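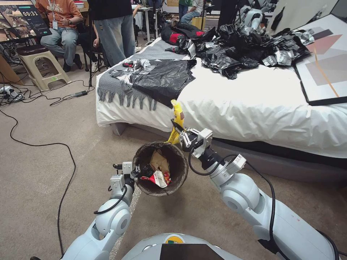

Tidying the Bedroom at Sornalari

Welcome to another little page from the house, and thank you to everyone who wrote to us after the last one (we read every note, even when it takes us until February to answer!). This time it's the bedroom, and a whole lot of wrappers and bags that needed to find their way into one small woven basket.

I should say first that Kadri Bite and I have very different ideas about tidying. She likes to put everything up on the bed where she can look at it, and then work her way down to the floor. I'm a floor-first person and always have been. For this room we went with her way, so you'll find the black plastic bags heaped up on the white duvet, with silvery bits of wrapping mixed in among them, and the gray fringed blanket underneath one of the flat ones. It's my favorite blanket, that one. The fringe hangs down so nicely over the end of a mattress, and it goes with the gray base as if we'd planned it.

The wastebasket is brown and woven and on the small side, and I do love it, though snack wrappers fill a basket like that in no time. Crumpled paper takes up even more room, so give it a good squeeze before it goes in.
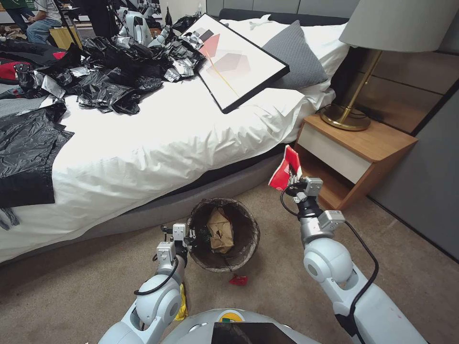

The nightstand came to us by way of Ilze Lapiņa, who was clearing out her spare room and wanted it to go somewhere it would be used. I fell for the honey-colored wood right away, and the white drawer front keeps it from looking too heavy next to all that gray paneling. The lamp with the brass base was a much longer hunt, 20 shops at least in my memory, and Kadri will tell you it was more!

We still haven't settled where the abstract print should hang. I like the pinks and grays against the white bedding, but she would rather have it in the hall, where there's more daylight. If you have an opinion, do write and tell us, and we'll put the hallway pictures up on the next page once the Durard shelves are in.

Posted Oct 18, 2026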